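Looking After a Wooden Mallet

My mallet lived in a damp shed for a whole February once, and when I brought it in the head wobbled like a loose tooth. I've been fussier ever since! So these are the things I do now, usually on a Sunday with the radio going.

Check the end grain first

The ends of a round head or a handle soak up oil far faster than the sides do, and they're where I always look for little splits. If the end feels rough and hairy, I give it a light rub with fine sandpaper (just a few strokes, you aren't reshaping it) and wipe off the dust.

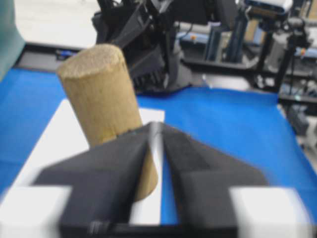

After that I put on a thin coat of mineral oil, leave it overnight, and buff off whatever is still sitting on top. Put a sheet of scrap paper down first, oil gets everywhere. My neighbor Lambros Kouris swears by 800 grit before the oil, but I think that's overdoing it for something you're going to hit things with.

Test the handle

Hold the mallet by the handle and give the head a good twist with your other hand. Any movement at all, and I take it apart and glue it again. Wiping the handle down with a barely damp cloth is plenty for everyday grime.

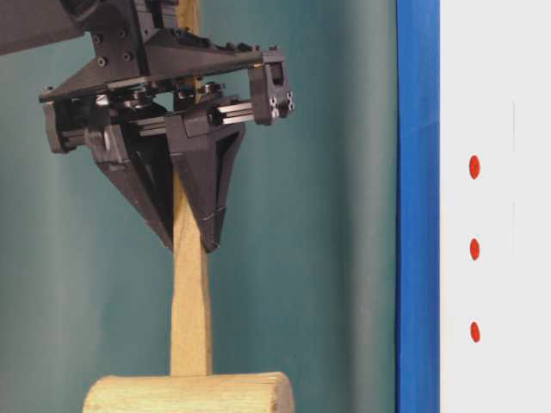 Where to keep it

Indoors, please! Mine hangs on a peg well away from the heater, and I go over it with oil again every 5 months or so, whenever it starts looking dull.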